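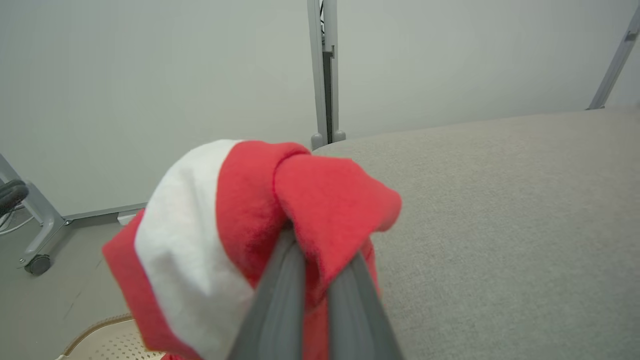 Red and white fleece between two gripper fingers.

04/07/2019 — Ratine has moved its Pasano plant from point-to-point wiring to a fieldbus segment. The line now carries 787 tags, up from 700, over a single trunk cable with spurs to each junction box. 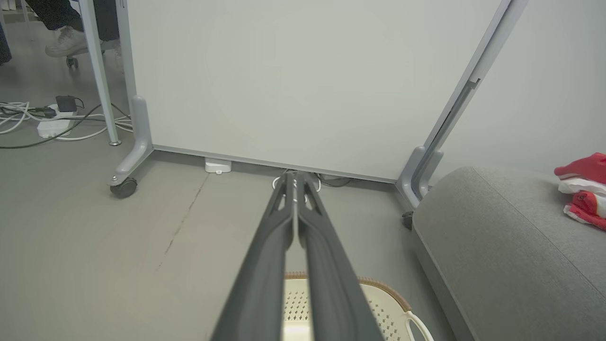

Sæther supplied the couplers and terminators. Commissioning took 9 days, most of it spent on addressing and on 3 transmitters that kept dropping off the bus. The fault was a shield grounded at both ends.

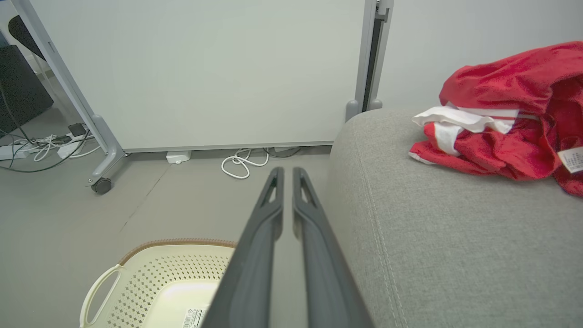
Existing loops stay on 4–20 mA until the July shutdown. The Platinano site is next — its cable survey is already done.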